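Dunkler Tisch, Bastelkram, Stickerbögen: wie ich's halbwegs im Griff behalte
Tipps von Pusonel, Januar 2018

So, Weihnachten vorbei, Tisch voll. Seit Dezember liegt bei uns alles, was kleben, glitzern oder wegrollen kann, auf dem großen Tisch vorm Fenster. Kurz aufgeschrieben, was bei mir klappt. Schnell, muss gleich weiter.

Erstmal der Tisch selber. Dunkle Platte, große Fensterfront, jeder Krümel sichtbar, jeder Fingerabdruck auch. Trocken wischen bringt nix, gibt nur Schlieren. Lauwarmes Wasser, EIN Tropfen Spüli, gut auswringen, danach sofort mit nem trockenen Tuch hinterher. Immer in eine Richtung, zum Fenster hin. Möbelpolitur hab ich wieder gelassen, da rutschen die Bögen drauf rum und die Ärmel kleben.

Stickerbögen: flach hinlegen, nebeneinander, nicht stapeln. Gestapelt wird immer der unterste gesucht, dann fliegt alles. Abends in eine Klarsichtmappe, Kleinkram extra. Angebrochene Bögen nach vorne, volle nach hinten. Gerollte Bögen kriegt man wieder glatt: über Nacht unter ein schweres Buch, bedruckte Seite nach unten, Backpapier dazwischen. Nicht föhnen!! Hab ich gemacht, alles gewellt.

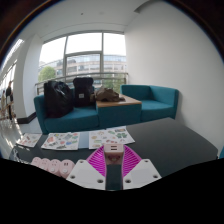 Bögen auf dem Tisch, rosa Kleinteile vorne, dahinter die Sitzecke in Petrol.

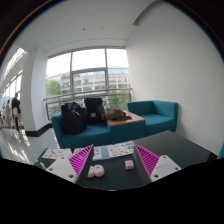
Wie bekomme ich Aufkleberreste von einer dunklen Tischplatte, ohne dass sie fleckig wird?
Mit Speiseöl. Ein paar Tropfen auf ein Küchentuch, auf den Rest legen, kurz warten und dann mit dem Fingernagel oder einer alten Plastikkarte abschieben. Danach mit Spüliwasser nachwischen, sonst bleibt ein Fettrand. Bei unbehandeltem oder geöltem Holz vorher an der Unterseite testen. Nagellackentferner lieber weglassen, der kann den Lack matt machen.

Kleinteile. Das ewige Thema. Bei mir jetzt: flache Schale mit Rand, nicht tief. In tiefen Dosen wühlt man und kippt am Ende eh alles aus. Helle Sachen auf dunklem Tisch sind übrigens ein Segen, die findet man auch abends noch. Dunkle Knöpfe und so kommen auf ein weißes Blatt. Bei ner Freundin in Tasudcombe steht ein ganzer Setzkasten mit 50 Fächern, sieht toll aus, aber wer sortiert das bitte zurück. Mir reichen 2 Schalen. Eine für "heute", eine für "später".

Kabel auf dem Tisch: Klemme an die Kante, fertig. Die selbstklebenden von Claltent halten bei mir, vorher mit Spiritus entfetten. Lose Schlaufen reißen irgendwann alles mit runter, und dann unters Sofa damit, klar.

Apropos Sofa. Petrolfarbener Stoff sieht man Fussel ohne Ende. Feuchter Gummihandschuh, drüberstreichen, Fussel rollen sich zusammen. Glitzer geht damit auch, meistens. Sticker auf dem Polster: Kühlakku in der Tüte drauflegen, bis der Kleber hart ist, dann langsam abziehen, nie reissen. Rucksäcke bei uns nicht mehr auf die Polster, kommen jetzt an Haken neben die Tür. Ging 18 Tage gut, mal sehn.

Noch was: Mappen mit Gummizug, die dicken von Gallagher, Ecken mit Klebeband verstärken bevor sie einreissen. Nachher hält's nimmer.

Geschenkpapierreste nächstes mal, da brauch ich selber noch ne Lösung.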